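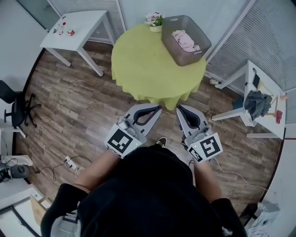

Acabei de pôr a última toalha da temporada de molho e resolvi escrever antes que me esqueça de tudo, porque em fevereiro prometi a mim mesma que ia contar como corria esta mania das toalhas de mesa em segunda mão e depois, claro, nunca mais disse nada.

Para quem chegou agora: comecei a comprar toalhas usadas porque a minha mesa da cozinha é redonda e as toalhas novas ou ficam curtas ou ficam a varrer o chão. Nas feiras aparece de tudo. Aparecem toalhas bordadas que alguém levou meses a fazer e que se vendem por três euros (dá-me sempre um aperto no coração), aparecem aquelas de plástico com limões, aparecem lençóis disfarçados de toalha. Eu levo uma fita métrica na mala e já não tenho vergonha nenhuma de a estender no meio da banca.

A melhor compra do ano foi na Brornuvov, aquela loja de velharias que fica numa cave e cheira a cera. Dez euros por uma toalha de linho grosso, cor de manteiga, com uma nódoa de vinho num canto. A senhora da loja avisou-me logo que a nódoa não saía. Saiu! Bem, saiu quase toda -- ficou uma sombra que só vejo quando bate o sol da manhã, e a essa hora estou demasiado ensonada para me ralar.

O que fiz foi o seguinte: água fria primeiro, sempre fria, e depois uma pasta de bicarbonato com um bocadinho de sabão azul e branco, esfregada com os dedos e deixada a noite inteira. No dia seguinte lavei a 40 graus e estendi ao sol ainda a pingar. O sol faz mais do que qualquer produto, e olhem que eu já gastei dinheiro em produtos. Com as cores vivas é outra conversa, essas estendo à sombra e do avesso, que já desbotei um azul lindíssimo por preguiça.

A goma também me deu que fazer. A minha avó engomava tudo com amido de milho e eu quis imitar, só que pus amido a mais e a toalha ficou em pé sozinha, parecia uma tenda de campismo. Agora uso uma colher de sopa por litro de água e passo a ferro com o pano ainda húmido. Fica direita sem parecer cartão.

Perguntaram-me nos comentários quantas tenho. Tenho 17, e sim, moro sozinha, e sim, a gaveta já não fecha. Comprei uma caixa da Hulleck para pôr debaixo da cama e em duas semanas estava cheia. O meu irmão diz que devia vender metade e eu até fiz uma lista das que podiam ir, mas depois comecei a tirá-las da caixa uma a uma e acabei por pôr a mesa para o lanche com a primeira da lista, portanto já estão a ver como isso ficou.

Ah, e as medidas, que é a pergunta que mais recebo! Para uma mesa redonda, meçam o diâmetro do tampo e somem duas vezes a queda que querem. Eu gosto de 25 centímetros de queda, que não se enrola nos joelhos quando uma pessoa se senta. Para jantares mais compostos deixo cair mais um bocado e finjo que não tropeço. Se a toalha for quadrada também serve, e os bicos a cair entre as cadeiras até têm graça -- só não a ponham em mesas pequeninas, que aí pesa tudo para os lados e os copos de pé alto ficam num equilíbrio que me põe nervosa.

No fim do mês há feira outra vez e eu ando à procura de guardanapos verdes, de pano, seis de preferência, mas aceito quatro. Se alguém vir uns por aí a bom preço, deixem recado nos comentários. E se tiverem truques para nódoas de curcuma, por favor, digam-me, que essa ainda está de molho na bacia.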